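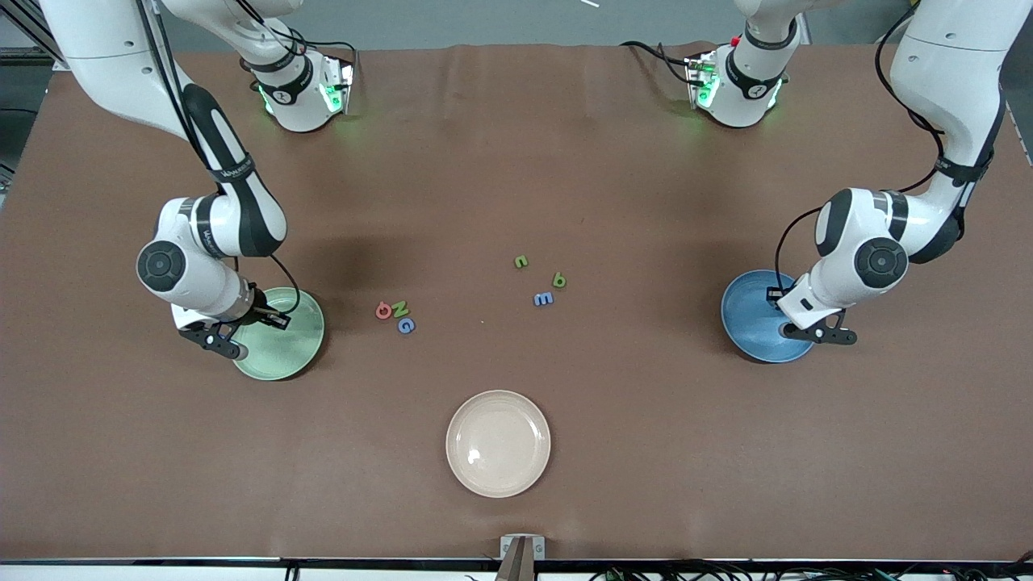
Two arms, two bowls, one plate and six foam letters on a test table at Tekier.

About Tekier

Tekier tests whether machines can do ordinary chores. We work on two kinds: the ones people do at home, such as clearing a table or putting toys away, and the small handling jobs that fill a shift in a shop or packing room. Companies come to us with a machine, or with a plan to buy one, and we tell them what it can do today.

We do not build robots and we do not sell them. We are paid for the testing, and the fee is the same whether the results are good or bad.

How we started

Lionel Fleury opened Tekier in Graradberg after 22 years in packaging plants, most of them spent installing equipment and then going back to fix it. He had sat through a lot of sales demonstrations. The machine would do a job well in the showroom, then stop on the second morning in the plant when the boxes came in a different size. He wanted a place where a buyer could see the second morning before signing anything.

There are now 7 of us. Most came from plant maintenance, and two came from hotel housekeeping, where they ran linen rooms and trained new staff. They write most of our household tasks.

What we test

Our tasks are short and plain. Put the letters in the bowl. Stack the plates. Fold the towel and set it on the shelf. Take the parts out of the bin and lay them facing the same way. We use things you could buy in any store, and we move them between runs so a machine can't get by on repeating the same motion.

A standard trial is 60 runs of one task. Each run is scored by a person using a written sheet, and the client gets every sheet, including the ones where someone had to step in. Last year we logged 1,231 runs at the Graradberg site.

We also time a person doing the same job. Clients sometimes ask us to leave that part out of the report. We keep it in.

Can machines do chores yet?

Some of them, under some conditions. This is the question we get most, so we will give our current view.

Picking up small, firm objects and putting them in a container is in fair shape. Two-arm machines can often manage it on a clear table with good light, though they are slower than a person. Sorting by color usually goes well. Sorting by shape goes less well, and small flat pieces lying close together still cause missed grips.

Cloth is hard. So are bags, cords, wet dishes and anything that has to be handled by feel. A full kitchen cleanup, from dirty table to closed cabinet, is something we have not yet passed a machine on. Shop-floor work is further along, mainly where the parts arrive the same way each time.

We revise this view every April and send it to past clients.

Who we work with

Our longest-running client is Leclerc, a family-owned kitchenware distributor that wanted to know if its returns counter could be partly automated. The answer was yes for unpacking and no for repacking, and they bought equipment for the first half only. We also run a shared test program with Cedivby, a home care provider looking at help with table setting and tidying.

Visiting us

Clients are welcome to watch their own trials. Runs start at 9 a.m. and we ask visitors to stay behind the yellow line while the arms are powered. If you want to send us a task – even one you think is too simple – write it down the way you would explain it to a new hire and mail it to the Graradberg office.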